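Vokness Junior Field Microscope
Ratlow Science Supply > Schools and clubs > Microscopes

Magnification: 40x, fixed
Light: built-in LED, top and bottom, switched separately
Power: one AA cell (not supplied)
Body: moulded plastic, one colour
In the box: microscope, two plastic slides, wrist cord, folded instruction sheet
Suggested age: seven and up, with an adult nearby
Stock: available again from June

We held off listing the Junior for a long time. Most microscopes sold for children are bad, and the bad ones do some harm: a child looks in, sees a grey blur with their own eyelashes in it, is told that it's an onion cell, and says yes to be polite. After that they don't ask for another go. So we are slow to believe anything printed on a box with a smiling tadpole on it.

The Junior has a fixed 40x lens and makes no claim to more. The carton of its nearest rival, the Gulberg Explorer, says 500 in large yellow figures. We had one in for a few weeks. At its top setting we could make out brightness and very little else, and the focus wheel slid back as soon as you let go of it. It may suit somebody. We sent ours back.

At 40x you can see a good deal that a class will enjoy. Pond water is the obvious choice, and water fleas show up well, legs going. Moss leaves are good. Salt, sugar and sand look different enough from one another that children start arguing over them, and that arguing is worth more than the worksheet. Bacteria are out of reach. If your session is about bacteria, please don't buy this and hope. Buy a proper bench microscope, or borrow one from a secondary school that has six of them in a cupboard.

What we think of the claims on the box

"Drop proof." We dropped two on a vinyl floor from table height. One was fine. The other lost its battery cover, which clicked back on but has never sat quite flat since. We would call it fairly tough.

"Ready in seconds." If the battery is in, yes. The battery cover needs a coin and a certain amount of patience, so do the lot of them the night before.

"Sharp edge to edge." No. The middle of the view is sharp and the outer part goes soft, with a bit of blue fringing round anything dark. We have not seen a plastic lens at this price that does any better, but we wish they wouldn't print it.

"Works with any phone." The clip is sold separately and we don't stock it. We tried it on four phones and it held on two.

Who buys it

Mostly primary schools, libraries and the people who run science days in village halls. Ingvar Stougaard bought a class set for his after-school club and has been kind enough to let us quote him, including the part we'd have left out: "The lights are too bright for pond life, everything swims to the edge. I put a scrap of tracing paper underneath. Otherwise I have no complaints, except that the cord smells of tyres." The cord does smell of tyres. It goes off after a while on a windowsill.

If you're planning a drop-in event, one between two works better than one each. The child waiting tends to describe what they saw last, and the child looking then tries to find it. One between four is too few, and you will spend the afternoon managing a queue.

Slides and spares

The two plastic slides supplied scratch easily and we suggest treating them as practice ones. Juhász glass slides fit the stage without forcing. They are glass, though, so think about who'll be handling them. Spare battery covers are available singly and we do sell a lot of them, which you may take as a comment.

Returns

You have 14 days to send it back for any reason, including that you looked through it and weren't impressed. We only ask that it comes back without pond in it. 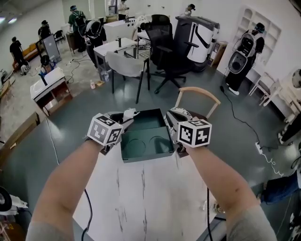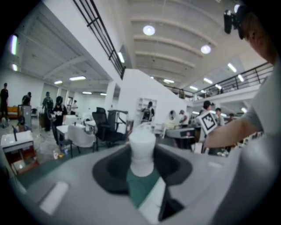
Keeping the Junior in working order is mainly a matter of dust and lids. The carton it comes in is thin card and won't last a term. Vokness sell a padded case which costs nearly half as much as the microscope, and having handled it we can't see where the money goes. A shallow tray does the job perfectly well: something with a couple of round hollows side by side in the floor, like the dark green box in the first picture, stops small sample pots sliding about while you carry them, and the microscopes can travel in any old lunchbox with a cloth round them. Measure your pots before buying a tray, as the hollows vary a lot from one maker to the next. Wipe the lens with a dry cotton cloth only. The instruction sheet recommends window cleaner, and we have asked Vokness to take that line out. It left a haze on ours that we haven't been able to shift.

Order code: RSV-JUNIOR
Class sets are packed to order. Ring before you pay if you need them for a particular event.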